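How to Clean and Oil a Wooden Tabletop
By Elvira Rivadeneyra
6 min read

A wooden table which is used every day becomes dull after some years. I renewed mine in November, and it took me one evening and one Sunday. These steps are for solid wood only. If you have veneer, please do not sand it so strongly.

What you need

Mild soap, two soft cloths, sandpaper of grit 120 and 240, and a small can of oil. I bought mine at Henríquez, the paint shop in Trestthorpe, for 19 dollars.

Step 1. Clear and wash

Take everything off the table, also the small things that always live there. Wash along the grain with a cloth that is only a little damp. Dry it at once and leave it overnight.

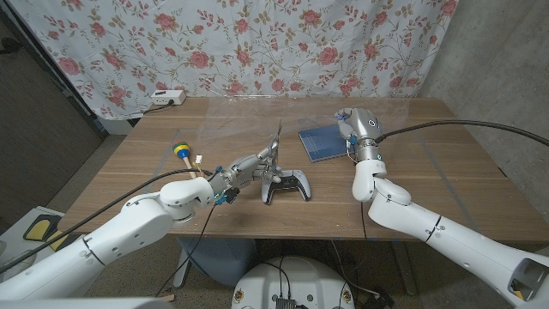 Game controller on the tabletop, blue tape at the front edge.

If there was tape on your table, pull it slowly and at a low angle. The glue that stays behind goes away with a drop of cooking oil. Wash again with soap afterwards, or the new oil will not enter evenly.

Step 2. Sand

Begin with 120 and finish with 240. Always follow the grain. My neighbor Abilio Pastor uses a machine for this, but I prefer a cork block, because with the machine I once made a hollow near the corner.
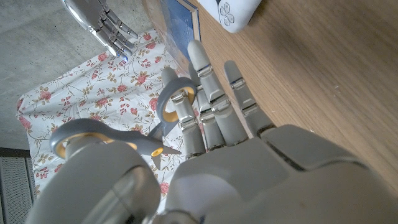 Close to the wood, fingers pointing up.

Wipe away all the dust. Pass your palm over the surface with closed eyes: you will feel the rough places better.

Step 3. Oil

Put a thin layer with the cloth, wait 20 minutes and wipe off what the wood did not drink. Repeat the next day. Spread used cloths flat outdoors to dry, never in a ball, as they can catch fire.

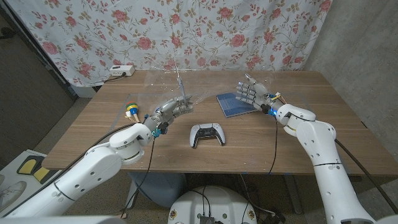

Step 4. Wait before using

Give it one week before hot cups. Water drops should be wiped quickly during this time.

Related
Removing white rings from wood
How to fix a chair that moves
Which oil for a kitchen board?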